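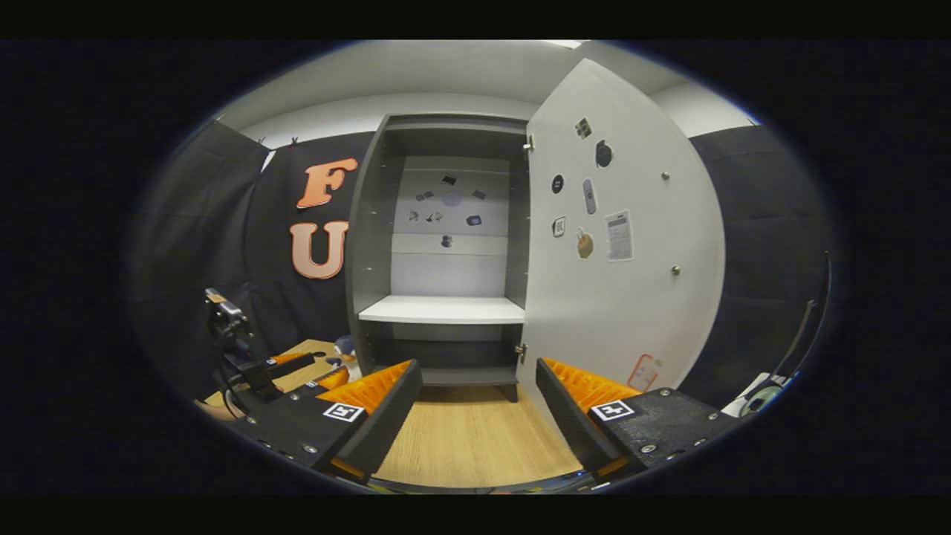 Gray storage cabinet, tall and narrow, on a light wooden floor

Nulix Audit Binder Kit, 5-binder set
$129 per set

I put the first version of this kit together for my own desk. I was doing year-end work for small companies, and every client file had its own idea of where the bank confirmations went. One had them under cash, another under correspondence, and one (I won't name it) had them in an envelope with the parking receipts. So I sat down with a stack of tab dividers and made a set I could use on every job, and now Nulix prints it for me.

You get five binders. The first is for planning and the engagement letter, the next two hold the balance sheet sections, the fourth is income and expenses, and the last one is for the permanent file - leases, loan agreements, minutes, all the stuff you carry forward each year. The tabs are already printed, and there's a blank run at the back of each binder for anything odd your client comes up with.

Each set also has a pad of lead sheets and a pad of tick mark keys. I really love the lead sheets! They have columns for this year, last year, adjustments and the final figure, plus a spot for the preparer and reviewer to initial. Pak-hei Chiang at Tevura talked me into making the reviewer box bigger, and I'm glad he did, because people do write whole sentences in there.

What's new in this version
The lease tab now has its own divider for the schedule, and I moved related parties up front. Going concern gets a full section too - it used to share with subsequent events and that got crowded fast.

Size and fit
Letter size, 3-ring, 2-inch spine. The spine labels slide out, so you can reuse the binders when a client leaves.

Ordering
Sets ship from Polport. If you want your firm's name on the spines, tell me in the order notes and allow extra time in March, when everybody wants theirs at once. Refill pads are sold separately, and they fit the older Wu binders as well.

Page updated 28 Jan 2019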